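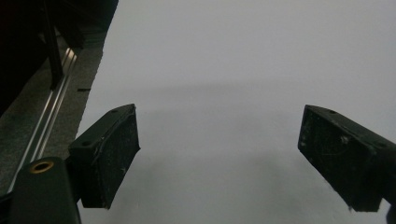
Larnero: teaching by hand
Progress report to the Dellham fund, second period
Report date: 5/10/19
Prepared by Jamie Stockdale

Summary

The money is being spent on what we said it would be spent on, more or less in the order we said. We have 629 usable demonstrations against a promised 500. The arm can now do one of the two tasks in the proposal on its own, often enough to show to visitors we like. The second task is behind, and section 4 says by how much and whose fault it is. (Mine, mostly.)

The fund's reader asked last time for fewer graphs and more plain speech. There are no graphs.

1. What we said we would do

Larnero is meant to find out whether the people who do a packing job all day can teach it to a robot without going through a programmer. The proposal named two ways of doing this. In the first, a person holds a gripper in their own hand, does the job with it, and the camera on the gripper records what happened. In the second, the person sits at a controller and drives the arm from across the room. We promised to try both on the same tasks with the same people and report which gave better results for the hours put in.

The tasks were:

Task A. Pick up a small smooth item from a flat surface and put it in a tray.
Task B. Pick up the same item, turn it over, and put it in a fitted slot.

Task A was supposed to be the easy one, included so that there would be something cheerful in the first report. It took until the second.

2. Demonstrations by hand

This has gone well. A new person needs a few minutes to stop holding the gripper like a hairdryer, and after that they are quicker than we are. Eleven people from the Neltinano packing floor have taken part so far, on paid time, and all but one have come back for a second session. The one who did not has moved to Wales.

We settled on a plain white surface for the first stage so that the item is the only thing worth looking at. A white item on a white surface was my idea. The argument was that if the model could learn that, it could learn anything, and in the proposal this was described as "a demanding visual condition". For the first few weeks it was demanding enough that the arm reached confidently for shadows. It had noticed, quite reasonably, that in our recordings the shadow was much easier to find than the thing casting it. 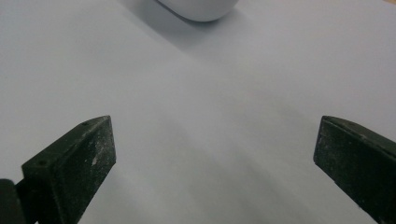 Figure 1. Hand-held gripper, fingers open, with the white item at the far side of the work surface.

We dealt with this by moving the lamp between sessions and by asking people to start from further back and from odd angles. Both changes are dull and both worked. Of the last 51 trials of Task A run on the arm, 30 ended with the item in the tray. I would like that to be higher before anyone uses the word "solved", including me at the next open day.

A further lesson, which cost us a fortnight: experienced packers do not pause. They begin closing the fingers while still moving towards the item, and they have started for the tray before the fingers have properly shut. It is lovely to watch and very hard to learn from. We asked them to slow down and the results improved. We then asked them to slow down a bit more and they got bored, and the demonstrations became worse than the fast ones. The written instruction now says "as if someone were watching", and I have no theory of why this gives the right speed.

3. Demonstrations by remote control

Less has been done here than planned. The controller from Tokarz arrived in September with the wrong mounting plate, and the right mounting plate arrived later with no screws. We have since had it working well enough to run a first set of sessions with four of the packers.

The early picture is that driving the arm from a controller takes much longer per demonstration, and people dislike it. They judge depth badly from across the room and tend to hover over the item for a long time before committing, so the recordings contain a great deal of hovering. The model trained on them hovers too. One of the four called it "like doing my job by post", and I have not been able to improve on that.

In its favour, every remote demonstration is by definition something the arm can do. When people work with the gripper in hand, they sometimes twist their wrist in ways our arm cannot follow, and those recordings have to be thrown out. The 629 figure is what remained after that. I did not keep a proper record of how many we discarded in the first period and will do so from now on, as the fund's reader politely suggested I should have been doing already.

4. What is late

Task B. We have recorded some hand demonstrations of the turn and have not yet trained on them. Two things are holding it up.

The first is the fingers. The pads have become scuffed and dusty with use, and a smooth rounded item slides on them just when it is being turned. For Task A this hardly matters. For Task B it means a fair share of the demonstrations include a small slip and a recovery, which a person does without noticing and the arm does not do at all. We have started wiping the pads at the start of each session, which is the sort of step I would have expected to find in our procedure already. Replacement pads are being made in a softer material, and we will compare the two.

The second is the slot. I specified it to fit the item closely, to make the result easy to judge. It fits so closely that several of the packers could not get the item in at the first attempt with the gripper, and one could not do it with her fingers. A looser slot has been cut. The old one is on my desk as a paperweight.

My estimate is that Task B is eight weeks behind the plan. I expect to win back perhaps three of those, mainly by having no further ideas about slots.

5. Money

Spending is under the line for equipment and over the line for people's time. The underspend comes from not buying a second arm, which we would only have had to find room for. The overspend is the packers' hours: I budgeted for one session each and they have mostly done two or three. I would ask the fund to agree to move the first sum across to cover the second. No new money is needed. The sheet is attached separately, and this time the columns add up.

6. Changes we would like agreed

Keep the packers on for the next period at the same rate, with a short session each instead of the present long one. Quality falls off sharply in the second hour, and so does conversation.

Reduce the remote control work to Task A only. It is enough for a fair comparison, and I do not think we would learn much from asking people to do Task B that way except some new words.

Move on from the plain white surface to an ordinary packing bench once Task A has gone past four successes in five. The bench will have labels, tape and other people's pens on it. I expect the figures to drop when we do this and would rather say so now than in the next report.

7. Next period

Train on the existing Task B recordings as they are, slips included, so that we have something to compare against. Fit the new pads and record a fresh set. Finish the remote sessions with the remaining packers who have agreed to it, a smaller group than the ones who have agreed to come in. Run both methods through the same block of trials and write up the comparison.

Neltinano's floor manager has asked whether the packers could see the arm running what they taught it. We will set an afternoon aside. Several of them have already asked which of their recordings it learned the hovering from, and I have told them it is confidential.

The fund's reader is welcome at that session or any other. Please let me know beforehand so that I can move the lamp.

J. Stockdale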